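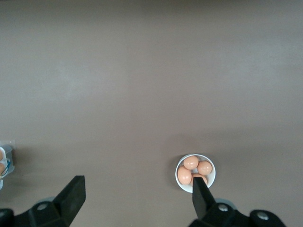

Photo: Perihan Kılıçarslan

Terneck was a folk-rock group from Hurkdale, formed by singer and guitarist Fulgencio Barrera with three school friends. The band is best known for its live shows, which often ran past 90 minutes with no break.

Live performances
The group's first paid show was at the Tovar Room, a club that held 200 people. It played there 14 times in its first year, mostly covers of older country songs. Barrera's own material entered the set the following December, when the band opened for a touring act and dropped the covers.

A concert recording, Avham, was taped over two nights at the same club. It runs 52 minutes and leaves out most of the talk between songs. Reviewers in the local press liked the slower numbers but found the drums too loud.

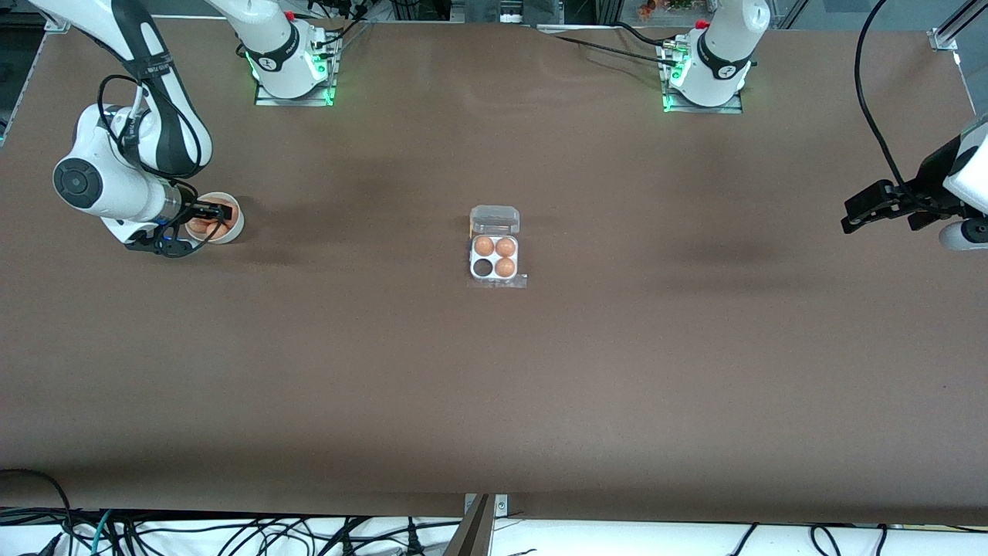 Why did Terneck stop touring?
The drummer moved overseas, and the other members chose not to replace him. They played one last show in Hurkdale and later recorded two songs as a trio.

Last updated Mar 2, 2026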